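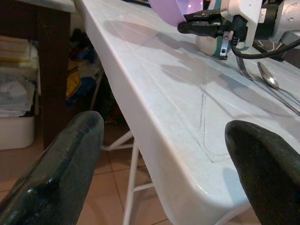 Wrist view from Koltetti: fork and spoon on the marble-patterned table.

Koltetti
Two-arm tableware handling in a working kitchen, with staff notes

Koltetti is a set of robot recordings and written notes from Coetzee House, a small residential care home in Skaltdale where meals are served by the same people who help with baths, visitors and medication rounds. The recordings cover bowls, cups, plates and cutlery being picked up, moved and put down by a two-armed robot. The notes were written by the people who work alongside it, and we think they're the best part!

There are plenty of collections of robots handling dishes. We wanted one where you could read what the trial meant for the person who would otherwise be doing the dishes, on the same day, in that person's own words. So the two halves ship together and share the same session IDs.

What's inside

2,484 recorded episodes, each one a single attempt at a single task
281 staff notes, from one line to a full page
A task list with the wording used by the operators
A vocabulary file (what the staff call things and what the labels call them)
Scripts for matching notes to episodes

An episode folder holds the video streams, the joint positions for both arms, the gripper openings, and a small text file with the task wording and the outcome. Outcomes are "done", "partly done", "stopped" and "not done". Stopped means that a person ended the attempt, for whatever reason. The reason is given where we have it, and sometimes it's wonderful reading (one just says "soup").

Tasks

Most tasks are short. Move the bowl to the left side. Put the cup next to the bowl. Pick up the spoon and lay it on the plate. Stack two bowls. Bring the plate closer to the front edge. There are longer ones made of several short ones in a row, and those are marked "chain" in the task file.

Cutlery is the hard part. A spoon lying flat gives the fingers very little to work with, and a fork is only slightly kinder. If you're looking for easy wins, start with the bowls. If you want something to chew on, filter for "spoon" and "fork" and have fun.

All the episodes were done under direct control by an operator. No learned policy was running at any point, so please don't use the outcome labels as a score for autonomous behavior.

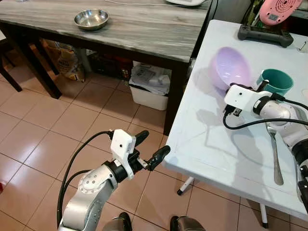
Page last changed: Monday, December 30, 2019

How the work changed

Before the trial, whoever finished serving also cleared, wiped, sorted and set up again, usually while answering a call bell or two. During the trial, staff on kitchen duty took turns as operators. That was a condition from Betelik, the catering firm that employs them, and it shaped everything after it. The people who knew where the cups belonged were the ones moving the arms.

24 members of staff took part. All of them had a short training session first, and all of them could go back to ordinary kitchen duty whenever they liked without giving a reason. Hours were paid at the normal rate, with operator time counted as kitchen time. We asked about that early on, and several notes come back to it. People wanted it in writing that an hour with the robot wasn't a break and wasn't a favor.

A few things stand out in the notes.

Backs and wrists come up a lot. Leaning over a table again and again is tiring in a way that people had stopped mentioning to each other. Operating is a sitting or standing job with small movements, and most writers were glad of it. Some were not! A handful reported stiff shoulders from holding the controls too tightly, especially in their first sessions, and one asked for a proper chair three notes in a row. The chair is there now.

Pace is the other big subject. The robot is slow compared with a person who has cleared tables for years, and the notes don't hide it. In the middle of the trial the schedule still assumed that a table took as long as it always had, so somebody ended up doing it by hand at the end of the shift. That's a planning mistake, ours and not the staff's, and the notes from that stretch are blunt. We kept them exactly as written. The fix was to move sessions out of the rush after lunch and into the quiet part of the afternoon.

Then there's the talking. Clearing up was when residents and staff chatted. Some writers found they had more time for it once a coworker was at the controls, and others missed having a reason to stand beside someone's place. We don't have a tidy answer, but anyone planning this kind of work should read the notes tagged "company" before drawing up a rota.

Nobody's hours were reduced during the trial, and the agreement with Betelik says that results from Koltetti can't be used to set individual work targets. We carried the same condition over to the license.

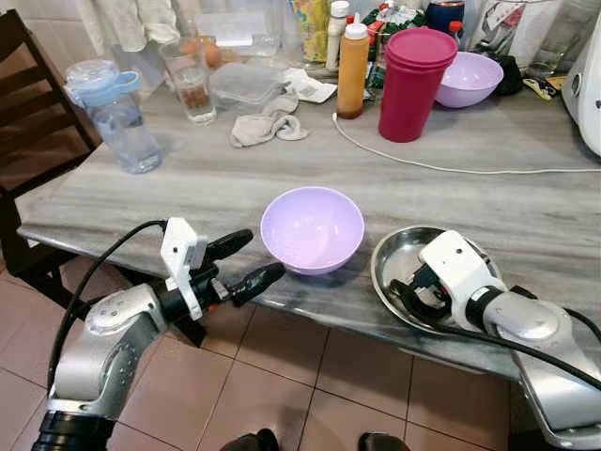 Setting a task in a kitchen that people use means deciding what the robot should leave alone, and the staff were much better at this than we were. Our first task list only named the things to be moved. Theirs added what should stay put, and that made the instructions longer and a lot more useful. Take a table with a lavender bowl in the middle and a second one by the back edge, along with a water bottle, a squeeze bottle of sauce, a red lidded cup and a crumpled gray cloth. "Move the bowl" is no good to anyone there. "Move the bowl in front of the left hand, leave the one at the back" is something an operator can act on, and a model might too. The task file has both versions wherever both exist, under "short" and "kitchen".

Vocabulary

The staff words and the label words don't always match. A steel plate may be a "tray" in one note and a "dish" in the next. Small bowls are often just "the purples". We haven't cleaned up the notes. The vocabulary file lists the variants we found, and additions are welcome - especially from people who have worked in catering and can tell us what we got wrong.

Known problems

The grippers and the arms hide the objects in many head views. Use the wrist streams as well if you need contact moments.

Shadows from the arms fall across the tabletop and move with them. Simple background subtraction will give you nonsense.

Shiny cutlery on a pale patterned surface is difficult for most segmentation tools we tried.

Session sizes are very uneven, with up to 461 episodes in a single week and almost none in others. Split by session and not at random, or near-identical attempts will land on both sides.

The notes lean toward people who like writing. Several operators preferred to talk, and what they told us is only in the data if they later agreed to have it typed up.

Privacy and consent

Residents were not part of the recordings, and sessions were held away from the meal service. Audio was never stored. Staff notes carry a role and a session ID, without names, and every writer saw the final text of their own notes before it went in. Anyone who took part may withdraw a note at any time. We publish a new version whenever that happens, and we ask you to update your copy.

Using it

Start with the sample folder, which has a few episodes of each task type and the notes that go with them. The loader script reads a session ID and returns the streams in order of time. To get the notes too, set the notes option to yes (it's on by default, and we'd love it if you left it on).

Research and teaching use is free. Commercial use needs a written request, and the clause on individual work targets applies to everyone.

What's next

The next round is planned for February and will add wiping and stacking, both picked by the staff from their own list. Wiping won by a mile. We're also trying out a shorter note form for the end of a shift, with room for a drawing.

Corrections to labels are best sent through the issue tracker with the session ID and the episode number. For questions about the notes, write to the Koltetti address in the contact file, and allow a little time, as replies go past the people at Coetzee House first.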